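May 21, 2018

**Visit report: Grudex cabinet door plant and Popescu test bakery**

Purpose of the visit was to see how Grudex finishes its raised-panel doors before we commit to a supplier for the rental units, and to look at the proofing room at Popescu, which shares the same industrial park. Both sites were holding their open day on the same date. I spent the morning at Grudex and the afternoon at Popescu. Notes are in the order I walked.

## Grudex: lumber intake

Boards come in at the north dock and are stickered in the yard shed before going to the kiln. Target moisture content is 7 percent, checked with a pin meter at both ends and the middle of a sample board from each pack. The guide said they reject on spread as well as on average, so a pack with dry ends and a wet center goes back in even if the mean is fine.

The kiln is a steam unit, older than the building. They run a conditioning step at the end of the schedule to relieve case hardening. I asked to see a prong test and was shown the samples from the last charge. The prongs were straight on all of them but one.

## Grudex: panel and frame line

Rails and stiles are ripped, planed, and crosscut on a single line with an optimizing saw. Panels are glued up separately on a clamp carrier, left overnight, and sanded to thickness the next morning. The raised profile is cut in 2 passes on a shaper, end grain first, so that any tearout at the corners is removed by the long-grain pass.

Panels float in the frame groove on rubber spacers. No glue is used on the panel. This matters for us: the rental units go from heated and dry in winter to open windows in August, and a glued panel in that range will split or push the joints apart. Grudex also stains the panel before assembly, so that a shrunken panel does not show a pale line at the groove. Two of the other shops we have looked at stain after assembly.

Frames are cope and stick, clamped square in a pneumatic press. Press time is short. I measured the diagonals on a door from the outgoing rack with my own tape and could not find a difference. 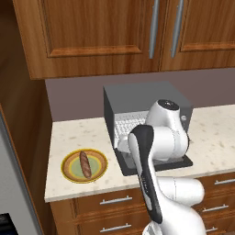
Finish is a wiping stain, a sealer, and a conversion varnish topcoat. The varnish is catalyzed in small batches because of the pot life, and the batch time is written on the cup in marker. The spray booth has a downdraft floor with filters changed on pressure drop. Doors are sprayed back first, flipped after a flash period, then sprayed on the face. Curing is on rolling racks in a heated room.

I asked about the bevel, where stain tends to collect and go darker than the field of the panel. Their position is that a darker bevel is part of the look and that most buyers prefer it. They will wipe it back on request for an extra charge. I would leave it alone.

Hardware drilling is done last, on a jig with hardened bushings. Bar pulls can be drilled for vertical or horizontal mounting, but the spacing has to be fixed on the order form. A door drilled wrong is scrapped. Of the 518 doors on the rack sheet for the previous week, 3 had been scrapped for drilling, all from one order where the hinge side was entered backward. That is a paperwork problem and we can avoid it on our end by sending elevations with the order.

Items not covered: edge wear over time, and touch-up kits. The person who handles touch-up was not on site. Price list to follow by mail.

## Lunch

The park has a canteen run by Futby. Soup, cold sandwiches, coffee. The coffee machine was out of order on my first try and working on my second. Parking is at the south end and fills early on open days — use the overflow lot by the Drekeck warehouse and walk back along the fence.

## Popescu: flour and mixing

Popescu makes equipment for small bakeries, mainly mixers and proofing cabinets, and keeps a working test bakery so buyers can see the machines under load. The tour was well attended and the room was loud.

Flour is held in a day bin above the mixer and metered by weight. The bread shown on the tour was a plain lean dough: flour, water, salt, yeast. Hydration was given as 68 percent. Water temperature is calculated from the flour temperature, room temperature, and a friction allowance for the mixer. The allowance is posted on the wall for each speed, and the operator works it out on paper before each batch.

The spiral mixer runs slow first, then fast. The operator stopped it early on the fast speed, checked the dough by stretching a piece between the fingers, and ran it a little longer. The timer is treated as a starting point.

## Popescu: proofing and shaping

The proofing cabinet is the product they are known for. Heat and humidity are controlled separately, and the fan is sized low on purpose so that the dough does not skin over. I held a hand at the top and bottom shelves with the door shut as far as it would go and noticed no difference, but that is not a measurement. The data sheet shows a logged run with sensors at each shelf, and I have a copy.

Shaping was done by hand at a bench. Pieces rest, are flattened, folded, sealed, and rolled out from the middle. Final proof is on floured linen.

Scoring came next and drew the most questions from the group. The blade is held at a shallow angle so that the cut lifts a flap. A cut made straight down opens flat and gives no raised edge. Cuts should overlap along the length of the loaf, and each one should lean well toward the long axis.
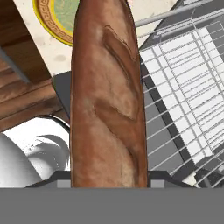 *Baguette with diagonal scoring and a mottled crust.*

## Popescu: oven

Deck oven, stone sole, steam on loading. Steam is vented partway through the bake. The printed handout gives 198 °C for the enriched rolls; the lean loaves go hotter, but the handout has no figure for them and I did not get one. Loaves are cooled on wire racks, upright where there is space.

## Follow-up

- Grudex: request price list, touch-up kit details, and one sample door in the medium brown.
- Send Grudex the elevations for the rental units with hinge sides marked.
- Popescu: ask for the lean dough bake temperature and the noise figure for the spiral mixer.
- File the proofing cabinet data sheet with the equipment folder.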